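Sarow Bench Pair – two-arm tabletop robot
In the shop and ready to ship. Page updated 8 May 2026.

I get the same email every week: can a machine tidy my kitchen yet? So I'm putting my answer on the product page, where it belongs. Parts of it, slowly, if you set the table up right. The Bench Pair is what I sell to people who hear that and still want one (you know who you are!).

You get two arms, two grippers, the mounting brackets and the Stikum table mat, a plain brown sheet that stays put under light stuff. Boxes, blocks, small packages and drawers with a proper handle are where I'd start.
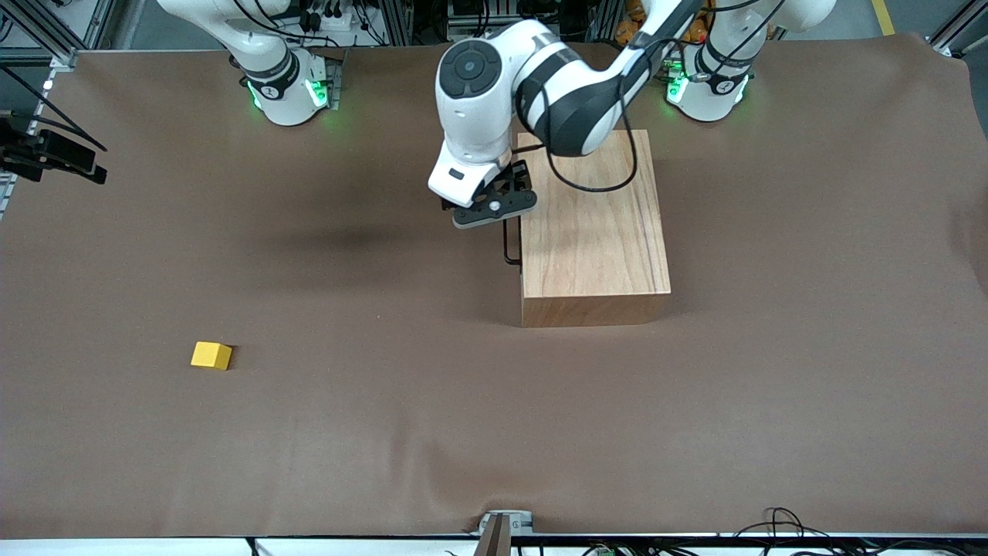
Two arms at the far side, with a wooden box and a yellow cube on the table.

I've had my own set since October and I'm fond of it, but I won't oversell it. Putting a small thing into a box sounds like nothing, and my first decent routine for it took me 12 evenings – mostly fussing over how close the fingers could get to the wood. Handles are harder. A thin one gives the gripper very little to hold, and if the box slides you're back to the beginning.

What about real chores? Sorting small parts into trays, yes, I'd let it do that while I make coffee. Folding shirts, no. Dishes, please don't. 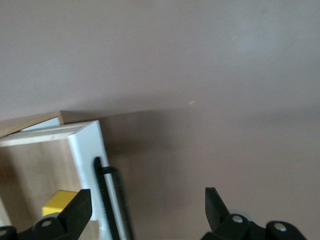
The wrist cameras are the part I'd pay for again. The overhead view is fine for planning, but up close you want to look past the fingertips, especially into anything with a shelf or a low opening. They come fitted, and the cables are long enough that you can route them your own way (use the clips, they snag otherwise).

Load limit is 500 grams per arm. Spare fingertips come in packs of 9, and the Achari finger set fits too if you like a softer grip. Allow around 51 inches of table width, plus elbow room behind.
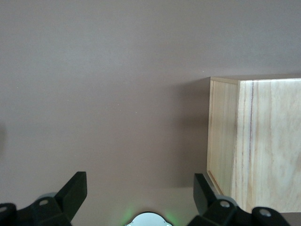
Can it work on a shop floor all day?
I wouldn't plan on it. Short runs of one repeated job suit it well, with a person nearby to reset things, and for full shifts I'd point you to the bigger Plukis arms.

Returns are fine if the mat is clean and the grippers are back in their foam. Write to me before you order if your table is glass.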